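4. Putting the Bakau tray to use

The Bakau has one handle and no strong opinions. It will carry a pair of cufflinks or a bow tie to the hall table, and it asks only for somewhere level to stand.

1. Lay a white board or cloth on the table. Dark accessories vanish on dark wood, usually ten minutes before the taxi.

2. Set the tray down with its handle at the back.

3. Place the bow tie in front and spread both loops flat, with the knot in the middle.
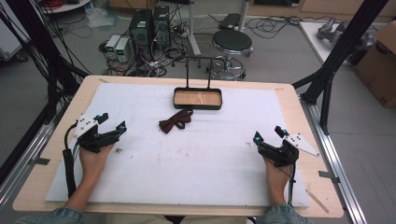 Fig. 2. Bakau tray and bow tie, before loading.

4. Lift the tie by the knot and lower it on to the wood-grain base. Straighten the loops.

5. Raise the tray by the handle — slowly, please.

Note: One bow tie per tray. Two will tangle.

Caution: Do not hang the loaded tray from a door knob. Wukwood will replace a faulty handle (part 489) but takes no interest in door knobs.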